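Chapter 3
When the Parts Won't Sit Still

I nearly didn't go to the Baltden open day. It was a Saturday in August, the train was packed, and I had convinced myself that I knew what an industrial robot looked like: big, orange, behind a fence, welding a car. I'd written most of this chapter on that basis. Then I spent a morning there and threw most of it away.

The hosts had set up several stations, and Vimala Pisharody, who runs the assembly group, was waving people towards the one she liked best. The job was memory modules in a desktop PC. If you've ever fitted one yourself, you'll remember how it goes — line up the notch, press at both ends, wonder whether you're about to snap something, press a bit harder. I've done it at the kitchen table with a torch in my mouth!

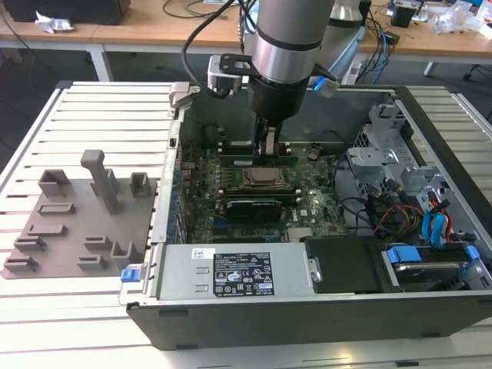 I stayed at that station far longer than I'd planned, mainly to pester Vimala with questions. How does the arm know where the slot is? How hard is it allowed to push? What does it do if the module is a hair's breadth off? She answered the first one quickly, then laughed at the other two and said they'd kept her busy for 17 months. (Isla Dalgleish, my co-author, had asked her exactly the same things an hour earlier, so she'd had practice.)

Those two questions are what this chapter is about. In Chapter 2 we told a robot where to go, and going there was the whole job. Once metal fingers are holding something that has to fit into something else, position stops being enough. We need to talk about force, and about give — engineers say compliance — and about what a sensible machine does when things jam.

We'll start with force, using nothing fancier than a kitchen scale and a plug. Find a socket you can safely practise on (an unwired extension lead is ideal) and keep it by you for Section 3.1.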